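My house rules for hand-held gripper recording

Jun 16, 2020

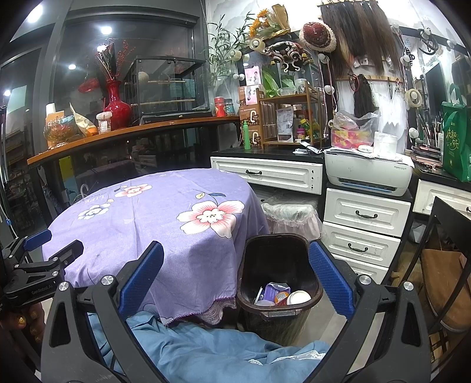

Why I wrote any rules at all

I love this work. You take two hand-held grippers into a real place, with real drawers and real clutter, and you do ordinary chores so a robot arm can learn from them later. It's the most fun I've had in automation (and I once spent a whole September tuning conveyor sensors for Bundano, so I know what the other kind feels like!). But when Su-chen Yeh and I went back through our first 200 recordings for the Skisar project, we threw out far too many of them. So now there's a page of rules taped inside the lid of the kit box, and I'm putting it here too.

Before you start

Wipe the finger pads. Open and close each gripper all the way, 2 times, and listen for scraping. Check the pivot screws with your fingers – if one turns, stop and tighten it.

Leave the room the way its owners keep it. I'm strict on this one. A counter with a printer, spray bottles, makeup brushes and a bouquet on it is worth far more to us than a cleared one. Move only what could break or what has a name and address on it.

While recording

Both jaws stay in view at the start of every take. One chore per take. If you drop something, keep going and pick it up with the gripper. Those takes are gold, and Feng-yi Yuen keeps asking me for more of them.

Go slower near cloth. Lace and ruffles snag on the pads, and a tug on a tablecloth can bring down whatever is standing on it. Glass gets handled last, low over the table, and never above the floor.

Stop after 19 takes and rest your hands. Yes, even if it's going great.

Afterward

Put back everything you moved, empty your own trash, and write your notes before you leave the building. I label bad takes and keep them in a separate folder, with a line on what went wrong.

Next on my list is a rule for mirrors. We've argued over it for weeks and I still don't have wording I like, so if you've got one that works, please send it to me!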